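Stista hand-held gripper kit, reviewed after one term in a school robotics club

Rating: 4 out of 5
Used for: after-school club, students 14 to 17 years old
Would buy again: yes, but with spare pads

I help to run a robotics club at a secondary school near Hobart, and in the last two terms our students have been working on a project they named Malo. The idea is simple to say and slow to do. The students pick up and move ordinary things by hand, using a gripper with a camera on it, and later they try to teach a small arm to make the same movements. For this we needed a gripper which a teenager can hold for half an hour without complaining. We bought the Stista kit in September and I want to write down what we found, as I could not find any long review before we ordered.

The kit came to 265 dollars with postage. You get the handle, the two jaws, the mounting blocks, a bag of screws and a printed booklet. There is no camera in the box, and the shop page could say this much more clearly. We already had one from an older project, so for us it was not a problem, but a club that starts from zero should put this into the budget.

Assembly took our group two meetings. The booklet is well drawn, but steps 7 and 8 are in the wrong order, and if you follow them you must take the left jaw off again. My advice is to read to the end first. The mounting blocks have brass threaded inserts, and I was very glad to see them. Our previous gripper had screws going directly into the plastic, and after some weeks the holes were too loose to hold anything. With the Stista we have opened and closed the same joints many times and they still feel firm.

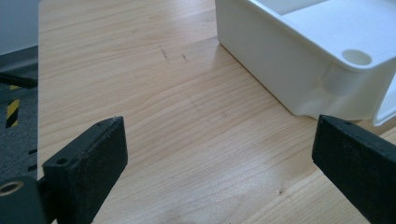 The jaws open wide, and this matters more than I expected. Our students began with a white plastic box with rounded corners, because it was the object we had the most of, and they wanted to learn to take it by the wall. A wide opening gives a beginner some room for mistakes. You can come in a little crooked and still have one pad on each side of what you want to hold. With narrow jaws our younger members always pushed the object away before they could close on it, and then they became impatient.

The pads are black and flat with a matte surface. On cardboard and on wood they hold nicely. On smooth plastic they are weaker, and the student has to squeeze harder than feels natural. They also collect dust. We wipe them with a damp cloth at the start of a meeting, and the grip is better for a while afterwards. Stista sells a softer pad as an extra, which we have not tried. One of our students cut thin strips of bicycle tube and fixed them with double-sided tape, and this works well enough, though it looks ugly and the tape must be changed often.

The weight is my main complaint. On the kitchen scale the handle with jaws was 300 grams, and our camera comes on top of that. For an adult it is nothing. For a fourteen-year-old who has to repeat the same movement again and again, it is tiring for the wrist, and the last recordings of an afternoon are always the shaky ones. We now change the person every ten minutes. Before this rule we had thrown away a lot of work.

The Malo group wanted 256 good recordings before the end of term. They finished with 234 and decided to stop there, which I think was a sensible decision. A part of the missing ones was lost to glare. Our table is pale wood and it has a soft shine, so when the afternoon light comes in, the surface turns almost to cream and a white object is hard to find on it. This is not the fault of the gripper. But if you plan a similar project, choose a darker table or close the blinds.

I compared it for one meeting with the Maurya gripper, which a neighbouring club lent to us. The Maurya is lighter and has a nicer trigger, and my students preferred it for the first half hour. Its jaws open less, though, and the joints already had some play. I would take the Maurya for demonstrations at an open day and the Stista for regular work.

Customer service was friendly. I wrote to them about the booklet and received a corrected page at nine in the evening of the same day. Spare screws are a standard size and any hardware store has them. Spare jaws you have to order from Stista, and ours needed three weeks to arrive.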